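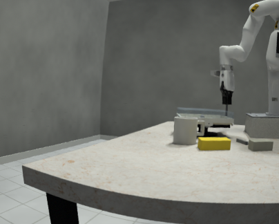

Haf Ellis wanted to know if it ever dropped anything, and she wanted to know before she'd even gotten her coat off. Yes, I told her. It dropped plenty. In the simulator it had dropped enough mugs to fill the building, and every one of them came back without a chip.

"So it practices in a video game," she said.

"Pretty much!"

"And the real one?"

I pointed down the hall, toward the demo kitchen, where Zhuoran was on her knees with a roll of blue tape, marking the floor where people's toes were supposed to stop. The doors at Starnholm opened at ten. It was a quarter past nine, and Haf, who had read the flyer wrong, was our first visitor of the day.

I liked her right away. She stood in front of the big screen with her scarf still wound twice around her neck, and she watched the simulated arm the way people watch somebody else's kid on a diving board. The mug, the rack, the yellow sponge. I ran it for her from the beginning. The fingers came forward over the marble, closed on the mug, lifted, swung back and let go a hair too early. The mug landed on its side in the rack and rolled.

"Oh, come on," said Haf, to the arm.

"That's run 1192," I said. "Want to see another one?"

She did. She wanted to see six more, and she had opinions about all of them. She thought it should grab lower. She thought it was scared of the sponge. I tried to explain that it couldn't be scared of the sponge, and then I watched the next run and the wrist took this big silly detour around the sponge for no reason I could name, and I wrote *scared of sponge* on the back of my hand so I'd remember to look into it.

Cayetano came in at nine forty with two boxes of pastries and bad news. The MacPherson people were coming after all, and they were bringing Ferenc Borbély.

I should say what that meant to me. When I was in school I had a photocopy of a Borbély paper about letting go of things. Everybody else wrote about grasping. He wrote fourteen pages about opening your hand, and I carried it in my bag until the staple rusted. And now he was going to stand behind our blue tape and watch us put a mug in a dish rack.

"Just run the safe one," Cayetano said. He meant the scripted motion, the one with every position typed in ahead of time. It worked as long as you set the mug exactly where it expected a mug to be. It was kind of like watching an elevator.

"Or the learned one," said Zhuoran from the floor.

"The learned one is at fifty-nine out of a hundred."

"On the real arm? That's up," she said, very pleased, and tore off another piece of tape with her teeth.

By half past ten the kitchen was full. There were kids in front, sitting cross-legged right on the tape, and parents holding coats, and a whole row of folks from the Tostmont bus who had come mainly for the pastries and were happy to say so. Simão Figueiredo worked the microphone. He'd been told to keep it simple and he did, God bless him. He said, "It's going to try to put this cup away. It might not. Let's see!"

Borbély was at the back, by the light switch. He was smaller than his sentences.

I had both programs up on my laptop. My finger was on the safe one, I'll admit that. Then a boy in the front row, maybe eight years old, reached out over the tape and slid the mug half a foot to the left, just to be helpful, and Simão laughed and said, "Well, now it's a fair test," and didn't put it back.

So that settled it. The elevator would have closed its doors on empty air. I ran the learned one.

The arm went out. It stopped. I've seen it stop a thousand times and I know it's only the camera catching up - but a room full of people leaned in as if it were thinking, and I leaned in with them. Then it turned its wrist, a turn nobody had typed, and went to where the mug was now. It went low, lower than it usually does. It took the big silly detour around the sponge. From somewhere near the coat rack I heard Haf say, "See? Scared."

It lifted. It carried the mug back over the rack and hung there.

"Let go," said the boy.

"Not yet," said a voice by the light switch.

The arm came down one more inch, and then it opened its fingers, and the mug stood in the rack and stayed there.

You never heard such a racket over a clean cup! The kids were up on their feet and off the tape. Zhuoran hit me on the shoulder with the whole roll. Simão forgot he was holding the microphone and yelled right into it, and an old man from Tostmont started clapping with a cheese danish in one hand.

We ran it again, of course, because they all shouted for it. The second time it knocked the mug flat. They cheered for that too, nearly as hard, and the boy climbed up on his mother's knee to get a better look at run three.

Borbély came over around noon, when things had thinned out and Cayetano was sweeping up crumbs. I had a speech. I'd been working on it since I was twenty. He didn't wait for it. He bent down over the edge of the counter, looked at the sponge for a good long while, and asked me why the arm went around it like that.

I showed him the back of my hand.

He read it, and nodded, and pulled up one of the kids' stools. "All right," he said. "Put the sponge on the other side and let's see what it does."

Haf was already moving it.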